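The burger problem, and what came after it

Piroska Boros had been talking for almost an hour before she mentioned the burger, and then she wouldn't stop talking about it.

"I love that burger," she said. "I have eaten exactly one real lunch this month without thinking about it."

Boros works on robot arms at Lulleck, a small research group that shares a building with a print shop and a very good bakery. With her colleague Jae-in Kwak she has spent most of the past year on a question that sounds simple when you say it fast: when a robot learns a job by copying people, does it matter how each try begins and how it ends? The two of them think it matters a great deal, and they now have the results to argue it.

I met them in November, in the upstairs kitchen. Kwak made the coffee and Boros drew on the backs of envelopes.

The usual way to teach an arm a household task, Boros explained, is to have a person steer it through the task many times over while cameras record everything. A computer model then studies the recordings and learns to link what the cameras see with how the arm should move. People in the field call these recordings demonstrations. A good set of them is slow to make and tiring for whoever is steering.

"So everybody wants fewer of them," Kwak said. "We wanted fewer of them too. I was the one steering! My wrists had opinions."

What they noticed, early on, was that their arm was good at the middle of things. Once it was on the right path it kept to it nicely. It was the beginnings that went wrong. Put the arm somewhere a little unusual, a hand's width higher than in the recordings, say, and it would drift and dither and sometimes park itself in midair.

"It looked like a person who walks into a room and forgets why," Boros said. She got up and acted this out for me, which was a joy to watch.

Their first thought was to record more. They made another batch, and the arm got a little better, and then another batch, and it barely changed. Kwak remembers sitting down one evening to watch the recordings back to back at double speed, and feeling his stomach sink.

"They were all the same recording," he said. "I mean, they weren't, the food moved, the plate moved. But I always started from the same place, because that was where the arm rested. I always came in at the same angle. I had become a machine for making one demonstration."

Out of that evening came the method they call Kevden. (It was the name of a folder. Neither of them can remember why.) The idea is to plan the starts on purpose. Before a session, a short program picks the starting positions for the arm, spread out as widely as the workspace allows. It also picks where the object goes. The person steering has no say in either. They sit down, the arm is already somewhere odd, and they have to find a sensible way in from there.

Kwak hated it for the first few days. "It would put me in terrible places. Elbow up, facing the wrong way. I would say, come on, no one would ever start here." He laughed. "And that was the point, of course. The robot starts there all the time, because it makes a small mistake and then that's where it is."

The second half of the method deals with endings, and it is the half Boros gets most worked up about. In a lot of recorded sets, she says, the recording ends the moment the job is done. The model sees the success arrive and then sees nothing. Kevden asks the person to keep going until the arm has backed all the way out and left the area clear, so that leaving becomes part of the job.

"An arm that has put the food in and then stays in the way has not finished," she said. "You can't close the door on it! We had a robot that was brilliant at getting in and had no idea how to go home."

To see whether any of this helped, they trained two models on sets of the same size, 50 demonstrations each. One set was recorded the old way and one with Kevden. Then they ran both models from 11 starting positions that appeared in neither set. The old-style model finished the job from two of them. The Kevden model finished from 9.

I asked if she had expected that.

"No! I expected a bump. I expected to write 'a modest improvement' and go to bed. Jae-in called me from downstairs and read me the numbers and I made him read them again."

She was quick to add the limits. It is one task, one arm and one room. The starting positions were hard, but they were picked by the same people who built the method, and she would like somebody else to pick them. A group at Veres has agreed to try, with their own task and their own arm, and she is nervous and delighted about it in equal measure.

The task itself is warming up lunch. They settled on a microwave after trying a drawer and a dish rack, and both of them talk about it with real affection. It is a box with an opening on one side, so there are many ways to approach it and only a few that work. The inside is tight. There is a door to stay clear of. And there is a plate that has to remain more or less where it is while the arm works above it.
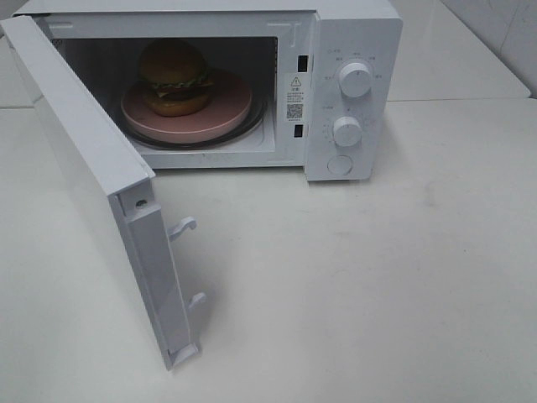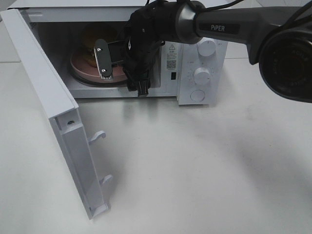
Kwak is fond of the oven for another reason, which is that it forgives nothing. A drawer will let you be sloppy. You can bump a drawer and it slides and you carry on. If the arm comes toward the oven too low it meets the front lip, and if it comes in too high it meets the casing, and either way the try is over and somebody has to write it down.

"I have written it down so many times," he said.

He kept a notebook through the whole project, and he let me leaf through it. Most entries are a single line. Too low. Too low. Stopped early, don't know why. Then, a good way in, there is one that says only "from behind the elbow!!" with a box drawn around it. It was the first time the Kevden model had managed a start that he had been sure was hopeless, and he had run up the stairs to tell people and found that everyone had gone to get bread.

What surprised both of them was what the model did with its mistakes. They had worried that with such scattered starts, it would learn a muddle, a bit of every path and none of them clean. When they traced the routes the arm took, they found that it tended to gather itself first. From wherever it began, it moved to a region a little way out from the opening, and from there it went in along much the same line each time. No one had told it to do that. Kwak went back through his own steering and found he had been doing it as well.

"I'd never noticed," he said. "My hands knew it. I learned something about my own hands from a robot, which I think is wonderful."

Boros wants to find out next how few of the strange starts you need. Perhaps a set could be mostly ordinary, with a handful of odd ones mixed in. She has tried this once, with 8 odd starts in the set, and says the result was interesting, and then put her hand over her mouth and would not tell me more until they had repeated it.

She also wants to try it with people who have never steered an arm before. All of the recordings so far are Kwak's, and he has had a year to get good. Greneck, the training college across the river, will be sending students over, and she thinks beginners may turn out to be better teachers in some ways, as they wander more.

"Jae-in is too smooth now," she said.

"I can be worse," said Kwak. "Give me the chance."

He rinsed the cups, and Boros gathered up her envelopes, looked through them, and gave me the one with the elbow on it.

Comments (3)

marrowfat
Loved this. We had exactly the endings problem with a sorting arm. It would place the part perfectly and then hover over it forever. We fixed it with a hard-coded retreat, and I always felt a bit ashamed of that.

Tilde K.
Did they check whether the old-style model does better if you only vary the object and leave the arm alone? I'd like to know how much of the gain comes from the starts and how much from the exits. Seems like two changes at once.

oldbenchhand
Agree with Tilde, I'd want those split up. Still, two to nine is a big jump for the same number of recordings. Please do a follow-up when the Veres people report back.

Related
Why your robot can't fold a towel (yet)
A morning with the people who label the recordings
What a gripper feels: a short guide to touch sensors
Learning from beginners: notes from a steering class

Contact us | About | Copyright the authors, all rights reserved | Back to top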